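# Guest House Washrooms: Fixtures and Finishes

The Bjarnason Guest House has completed the refurbishment of the washrooms on its upper floor. The work was carried out in 3 stages over a period of 15 weeks and was concluded in October. All 13 rooms on the corridor are again available to visiting staff and their families.

This page records the finished washrooms for residents, contractors and partner institutions. It is maintained by the Facilities Office and will be extended when the lower floor is completed.

## Background

The previous washrooms dated from the original construction of the building and had been repaired many times. Matching parts were no longer available, and the basins varied from room to room. The House therefore adopted a single standard for all vanities, faucets and cabinet hardware. Cabinets were supplied by Veltex and faucets by Zistunach. Wall paint is from the Vallurus interior range, in the shade listed in the maintenance binder as Plain White.

A total of 144 cabinet handles was ordered, which includes a reserve for the lower floor. Spare handles are held in the supply room beside the service stairs.

## Care of the Rooms

Residents are asked to observe the following:

- Wipe the countertop and faucet with a soft cloth and mild soap.
- Do not use scouring powder or bleach on painted doors.
- Keep personal items clear of the basin on cleaning mornings. Cleaning begins at 9:30 a.m.
- Report loose handles or dripping faucets to the front desk.

Replacement bulbs and drain covers are issued at the desk on request. Residents should not remove cabinet doors or adjust the hinges themselves.

## Gallery

**Vanity, upper floor.** White countertop with a rounded front edge and a chrome gooseneck faucet. The paneled door below carries dark D-shaped handles.

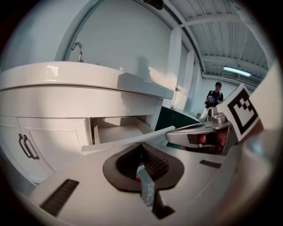
Bjarnason residents' desk, comment received: We stayed for most of the fall and found the new cabinets much easier to keep clean than the old open shelves. The taller faucet is a real help when filling a water pitcher. Could a towel hook be added near the basin in the family rooms? Ours had only the one behind the door.

The Facilities Office has noted the request. Additional hooks will be considered together with the lower floor order, and residents will be informed through the notice board in the entrance hall.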